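Letting the Laundry Take Its Time

Posted 09/04/2018

My grandmother never owned a dryer, and I used to feel sorry for her about it. She'd be out on the back porch with a mouthful of clothespins, talking to us kids out of the side of her mouth, and I'd think how lucky my mom was to have a big humming machine in the basement. Well, here I am all grown up, and our dryer quit in the spring, and I still haven't replaced it!

The first quote to fix it was $573, which seemed like an awful lot for something that had already been fixed twice. A new one, the kind I wanted anyway, came to $1040 with delivery. So I told my husband we'd hang things up for a couple of weeks while we thought it over. That was months ago and I believe we've stopped thinking it over.
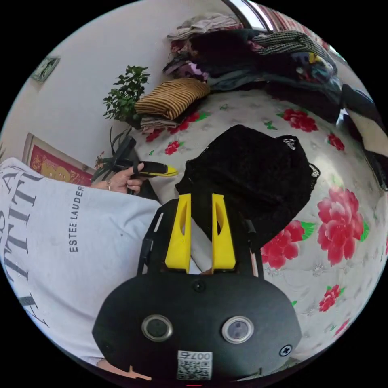 I will say the first week was rough. I washed everything at once, the way I always had, and then had wet towels over every door in the house (and one over the piano, which I'm not proud of). It was my friend Archana Semwal who set me straight. She grew up in a house full of cousins and she said, "One load, in the morning, every day, and don't you dare do the sheets and the towels together." I do as I'm told now and it has made all the difference.

A few other things I've picked up along the way. Shirts go straight onto hangers, buttoned at the top, with a good hard snap first so the sleeves don't dry all crumpled. Leave more space than you think you need. Jeans go inside out with the pockets pulled - they take forever otherwise. I give everything a second spin, too, and on muggy days I set the old box fan going at the end of the room. 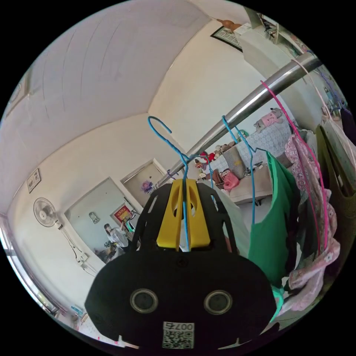 Towels are the one thing I still grumble about. They come out stiff as a board, and I've tried vinegar in the rinse and shaking them till my arms ached, and they're better but they aren't fluffy. My son says they feel like a cat's tongue. I've gotten to like them that way, I think, or at least I don't notice until we stay at my sister's.

September is usually when the damp weather starts up for us, so I'll find out soon enough how I feel about all this with two soccer uniforms to get dry by morning. If any of you have been through a whole winter without a dryer, please leave me a note in the comments. I'd especially like to hear what you do about socks.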